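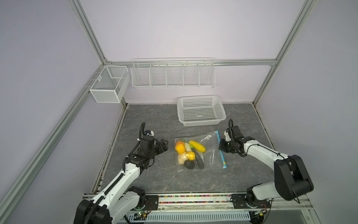 Does keeping vegetables in the bag they were bought in mean that more of them get thrown out?

In the households we surveyed it did, but only for leafy greens, herbs and mushrooms. For root vegetables, onions and citrus the difference between bagged and unbagged storage was too small to report with any confidence.

4.2 Storage habits and discarded produce

Of the 707 households that returned a usable diary, most took their produce home in plastic bags of one kind or another and left at least part of it there until it was eaten or thrown out. Figure 2 has the most common arrangement, several items sharing one bag. Respondents called this "just how it comes" or "how Mum did it", and few could recall deciding on it.

Figure 2. Produce inside a plastic bag on a dark tabletop, with a divided wire-mesh hanging basket on the wall behind.

Diaries were kept in two towns, Flatavberg and Flastholm. They are similar in size and income but differ in how people shop. Flatavberg has a single large supermarket on the highway, and the usual pattern there is one big trip a week. Flastholm has a greengrocer on the main street and a growers' market in the warmer months, and households there made more trips and bought less each time. We had expected the difference in trips to swamp any effect of storage. When the diaries were split by number of trips, however, the gap for leafy greens remained in both halves of the sample, and it was a little wider among weekly shoppers.

Mixed bags did worse than bags with one kind of item. The diary asked people to note when something had been thrown out because it had been sitting against something else that had gone off. In the entries this was mostly soft fruit or a tomato at the bottom of a mixed bag, with firmer vegetables on top. Apples and bananas stored with greens were also mentioned often, which fits what is generally known about ethylene and yellowing. We did not measure ethylene and make no claim about it here.

Where the bag was kept mattered as well. Respondents chose from fridge drawer, fridge shelf, bench or table, cupboard, and other. Bench storage was more common for potatoes and onions, as one would expect, but 79 households also reported leaving greens on the bench overnight at least once during the diary period. Several explained that the fridge was full. A few were in shared houses where each person had one shelf. The heat in July made no difference at Flatavberg, where nearly every kitchen in the sample was air-conditioned, and the Flastholm diaries for that month are too patchy to compare.

Open baskets and racks were used mainly for onions, garlic and citrus. Households with some kind of rack threw out fewer onions, although they also bought fewer, and the two effects could not be separated with the data we have. So-yul Ok, who coded the free-text entries, noted that rack owners often wrote about being able to see what they had. Bag users wrote about forgetting. The words "forgot" or "found it later" appeared in entries from all of the bag groups and were most frequent for herbs.

Discarded weights were estimated by respondents with the Koyama scale card, a printed sheet of outlines matched to common portions. Toshio Sasaki checked the card against kitchen scales in a small group of homes before the main survey and found that people tended to guess low for leafy items and high for dense ones. The weights were adjusted using his figures. Unadjusted results gave the same order of items, with a narrower gap for greens.

The Skester diary form had one weakness that should be kept in mind. It asked how an item was stored when it was thrown out — it did not ask how it had been stored on the days before. A lettuce moved from bag to drawer on its last evening would be recorded as drawer storage.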